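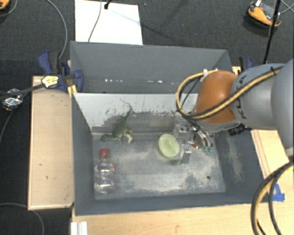 Home | About the Hall | Hire | Minutes | Contact

Grendari Community Hall Association
Minutes of the ordinary meeting held in July at 7.15 pm in the committee room

Present: Lowri Bellis (Chair), Tumelo Mofokeng, Cledwyn Parri, Fiorella Vitale (minutes).
Apologies: Dilwyn Kemeys.

1. Minutes of the previous meeting
The minutes were agreed as a true record, subject to one correction. Under item 6, "side gate" should read "rear gate". The Chair signed the corrected copy.

2. Matters arising
The replacement key for the boiler cupboard had been received. Mr Parri reported that the dripping tap in the ladies' cloakroom had been mended and had begun to drip again. He was asked to go back to the plumber before any invoice was settled.

3. Roof and gutters
Two quotations had been circulated for work to the north gutter. Brulent had priced for cleaning and new brackets. Zomska had priced for full replacement and had asked for use of the car park for three days. Members discussed whether the existing gutter would last another winter. Mr Parri thought it would, Ms Vitale did not. It was noted that Mr Kemeys had written in favour of full replacement.
Resolved: to ask Zomska whether the work could be done outside the school holidays, and to decide at the next meeting.

4. Hire charges
Mr Mofokeng presented a paper on charges for the main hall. The hall had been hired on 146 occasions in the past year, compared with 131 in the year before. Most of the increase was in weekday mornings. He proposed that the hourly rate for regular hirers be held and that the deposit for evening parties be raised to £200. After discussion the proposal was carried, with one abstention.
Action: Mr Mofokeng to write to regular hirers and amend the booking form.

5. Noise
A letter had been received from a resident of Gape Lane about music after 11 pm. The Chair had replied, and read out her reply. It was agreed that the closing time should be printed in larger type on the hire agreement and that the fire doors on the lane side should stay shut during evening events - the present notice on those doors has faded and will be replaced.
Action: Ms Vitale.

6. Kitchen
The inspection of the kitchen had raised no serious matters. The seal on the larger fridge is to be renewed. Hirers continue to leave food behind, and the Chair asked that anything unlabelled be thrown away on the morning after a booking.

7. Any other business
Mr Parri asked whether the piano might be tuned before the autumn concert. Agreed.
Ms Vitale gave notice that she would be away for the next meeting. Mr Kemeys to be asked to take the minutes.

The meeting closed at 8.50 pm.

Recent items
Hire agreement and booking form
Minutes: annual general meeting
Notice: parking on Gape Lane
Autumn concert - call for performers

Contact the Secretary | © Grendari Community Hall Association | Back to top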